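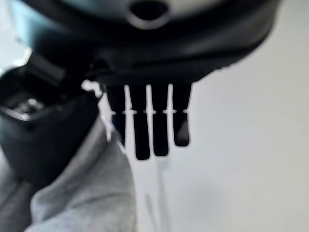
*Handout 6: Aufhängen, Ablegen, Liegenlassen. Schwarze Zinken vor hellem Grund.*

So, nach der Pause um 18 Uhr waren einige schon weg, deshalb schreibe ich den Teil zu den Textilien im Wohnzimmer noch einmal auf. Wer im Haus Lukton dabei war, kann den Anfang überspringen (oder lest ihn trotzdem, ich habe mündlich einiges vergessen!).

## Der Garderobenständer

Ich mag diese schmalen Ständer mit einer einzigen Stange sehr. Runde, schwere Platte unten, schwarze Stange, fertig. Sie brauchen kaum Boden und passen auch neben einen Sessel. Der Haken an der Sache ist das Gewicht: Hängt alles auf einer Seite, wird es wackelig. Also schwere Sachen verteilen und mit der ersten Jacke nicht gleich die beste Stelle zuhängen.

Weichen Strick hänge ich nur kurz auf, für einen Abend vielleicht. Über Nacht zieht sich so ein Pullover gern in die Länge, und an den Schultern bekommt er diese Beulen, die man kaum wieder herausbringt. Sweatshirts aus festerem Stoff sind da geduldiger. Im Zweifel: falten und weglegen.

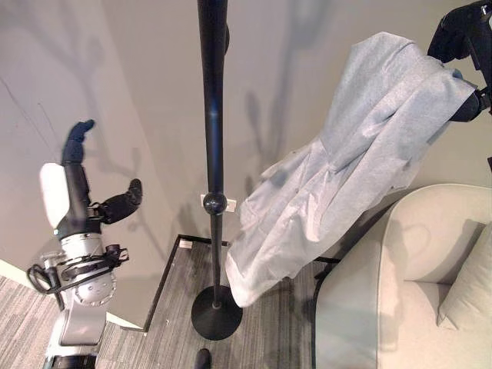
## Handtücher außerhalb vom Bad

Ja, auch darüber haben wir gesprochen, und länger als geplant. Ein Frotteetuch will Luft von beiden Seiten. Wenn ich es über eine Stange lege, ziehe ich es erst an den Ecken auseinander und lasse es dann in langen Falten fallen. Oben drückt sich der Stoff trotzdem zusammen, dort bleibt er am längsten klamm. Nach einer Weile einmal umhängen, das reicht meistens. Und bitte nichts Feuchtes über Wolle, das gibt Streit.
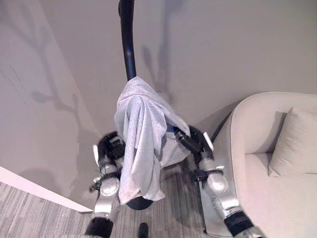
Ein Handtuch habe an der Garderobe überhaupt nichts verloren, meinte eine Teilnehmerin, dort nehme es doch nur den Geruch der Mäntel an. Guter Einwand! Bei nassen Wintermänteln gebe ich ihr recht, im November würde ich es auch lassen. Im Sommer, mit einem fast leeren Ständer, sehe ich das lockerer.

## Sofa, Kissen, Decke

Mein Lieblingsthema. Ich nehme mir dafür 10 Minuten am Abend, mehr nicht. Zuerst kommt die Decke herunter, dann kommen die Kissen dran, dann kommt die Decke wieder drauf. Wer mit den Kissen anfängt, räumt sie zweimal. Eine zerknüllte Decke über dem Kissen finde ich übrigens völlig in Ordnung, solange noch jemand darunter sitzen will,

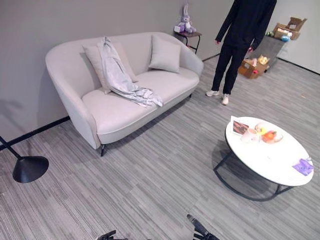 aber wenn Besuch kommt, falte ich sie der Länge nach und lege sie über eine Seite. Kleinkram vom Beistelltisch wandert bei mir erst einmal in einen offenen Karton. Der darf bis zum nächsten Tag stehen bleiben, danach wird sortiert.

Bis zum nächsten Mal bitte einen Abend lang notieren, was bei euch wo landet. Stichworte genügen.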